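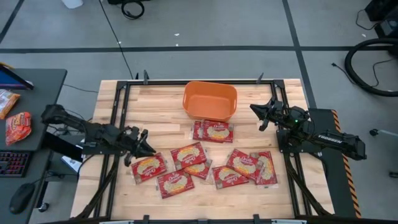

Snack makers told to back up "healthy" claims, but the deadline is soft

Shoppers in Brerkik may soon see fewer cheerful promises on the front of snack boxes. Or they may not. The county's new labeling guidance, published 15th May, asks stores and suppliers to stop using words like "light," "guilt-free" and "smart choice" on shelf tags unless they can show what the words mean.

The key word is "asks." The guidance carries no fines. A store that ignores it will get a letter, and a store that ignores the letter will get another one.

The county says the rules grew out of a shelf survey in January, when staff looked at tags in 21 grocery and corner stores. Chips, crackers, granola bars and microwave popcorn were all included. The summary says "a large share" of the tags made a health claim with nothing behind it. It doesn't say how large. A full set of results was promised for the spring and has not been posted.

That makes it hard to judge the county's bigger claim, that clearer tags will change what people buy. Maybe they will. But most people grab a snack at the end of a long shop with a tired kid in the cart, and it's fair to wonder how many of them read a shelf tag at all, let alone weigh up the wording.

Sikora, the grocery chain with five stores in the area, says it welcomes the guidance and is "already well on the way." Asked which tags it had taken down so far, the company said it was still going through its list. On a visit to its Nikach store this week, the snack aisle had a row of green "better for you" tags running the length of the bottom shelf, under pretzels, rice cakes and a brand of cheese puffs.

Prokska, a regional supplier that packs store-brand snacks, was cooler. In a written statement it said customers "understand everyday language" and don't need a definition of the word "light." It also said that reprinting shelf material would cost over $3000 per product line. It gave no breakdown of that number, and shelf tags are mostly paper strips printed in the back office of the store.

There is a real problem under all this. Serving sizes are the clearest case. A bag of microwave popcorn is often eaten by one person in front of one movie, yet the label may split it into two or more servings. A tag that repeats the calories for a single serving is correct and still not much help. The guidance spends one paragraph on serving sizes and tells stores to "consider" listing the whole package as well.

It spends a good deal longer on color. Green tags should be avoided for foods high in salt or added sugar, it says, as shoppers link green with health. Beige is listed as a neutral option. There are two pages on this, with swatches.

Small stores have their own complaint. Many of their tags come straight from the supplier, printed and ready to clip on, and the guidance doesn't say who is responsible when the supplier made the claim and the store only hung it up. The county says it will "work with all parties," a phrase that turns up four times in the document and is never explained.

The printing on the packages themselves is not covered. That falls under federal rules, so a box can go on calling itself a smart choice while the tag below it stays silent.

Stores have until January to go over their tags. The county says it will then repeat the survey, though it has not decided whether it will visit the same stores. Without the same stores, and without the first set of numbers, any drop in bad tags would be close to meaningless.

Comments on the guidance can be sent to the Brerkik county office by mail or handed in at the front desk. The online form listed on the last page was not working when we tried it – the county says it is looking into the problem.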